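Subject: [bimanual-students] Re: Handover task, Oltholm round – station setup and reporting

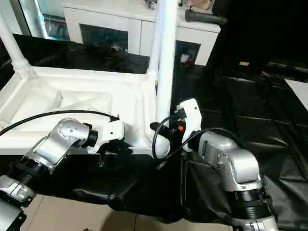
Dear members of the student project list,

Thank you to the teams that replied to the first notice. The handover task for the Oltholm round will go ahead as announced in January, with the changes set out in this message. Most of the replies asked how the two arms should be placed before a run begins. Teams should bring both arms forward of the tray and leave them with the grippers facing each other, one lying level and the other upright, with a gap close to the width of a hand between them. The reset routine will be updated to return to this pose. Teams that have already recorded runs from the older folded pose may keep them, but should mark them as such in the run log.

On 17 points of detail raised by Junpei Yoshida and his team, a separate reply has been sent to the team directly. One of them concerns everyone and is quoted here with permission.

Junpei Yoshida wrote:
> We would like to ask for a ruling on the gripper cables. In two of our
> practice runs the cable on the right arm caught on the housing when the
> wrist turned past its usual range, and we had to stop. Are we allowed to
> shorten the loop, or tie it back to the arm? We would also like to know if
> a stopped run of this kind counts against our total of 11.
>
> Our second question is about the cloth in the tray. The rules say "lined,"
> but they do not say if it must be pulled tight. Our grasp code, which we
> call Renar, does much better on a tight surface, and we would rather know
> now than on the day.
>
> Junpei Yoshida
> Team Onishi

The ruling is as follows. Cables may be tied back with soft ties at any point behind the wrist. They may not be shortened or replaced, as the same arms are used by all six teams. A run stopped because of a cable does not count against the total, provided that the team reports it before starting the next one. Reports sent in at the end of a session will not be accepted.

The cloth is to be left loose. Folds in the lining are part of the task, and teams may not smooth or pin it between runs. It may be straightened only by the session supervisor. Chiyo Takeda has agreed to supervise the morning sessions and Tincuța Sârbu the afternoon sessions.

The black sheeting on and around the work surface must also stay in place. Two teams have asked to remove it in order to improve their camera settings. This request has been considered and declined – the sheeting will be used at the Oltholm round, and practice should be carried out under the same conditions.

Training files should be uploaded to the shared folder by 5 p.m. on the day they are recorded. The folder now holds 1010 runs, and a number of these have no team name attached. Files that remain unnamed at the end of the month will be left out of the common training set. Katsuhiko Kinoshita can correct names on request, but needs the start time of each run in order to do so.

Further questions on the rules should be sent to this list, so that all teams receive the same answer. Questions about room access should be sent to me directly.

Sincerely,

Wakana Amano
Course Coordinator, Student Robotics Projects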